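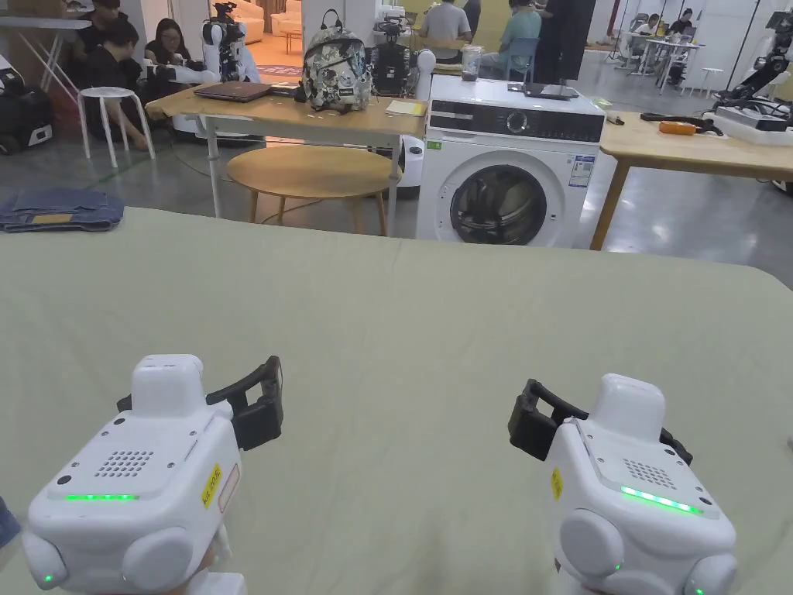
Home Skills Handouts Contact
Reading time: 2 minutes

Unit 4: Folding and the Laundry Table
Notes by Faustino Montes

Welcome back, everybody! We spent our first three meetings on sorting and washing, and now we come to the part I like best (my students at Nava used to tease me for it). Please read these notes before you come to room 102, and bring a piece or two from home, nothing precious.

Spread a plain cloth over your table first and smooth it out with your palms, working from the middle. Give yourself more room than you think you need. Jeans can wait to one side, already folded, while you get on with the lighter things.

Small pieces next. Fold in half, then in half again, and press each crease with the side of your hand before you go on. 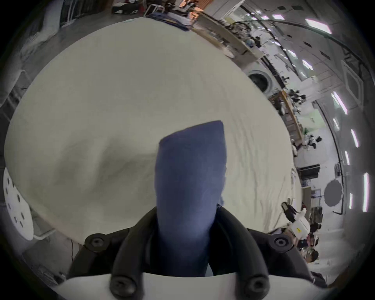 Large pieces

Take hold near an edge, lift, and let the fabric hang a moment so it can find its own shape. Then lay it down slowly and chase the wrinkles outward. If it bunches up, lift it and start over, there's no hurry at all! 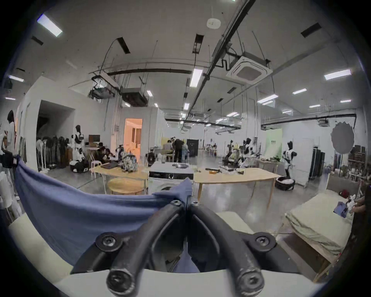

Fig. 3. Blue fabric gripped at a fold.

For next time, read the Medau booklet up to page 33.

Questions: Faustino Montes, ext. 1279 | © Brendari Evening Classes | Back to top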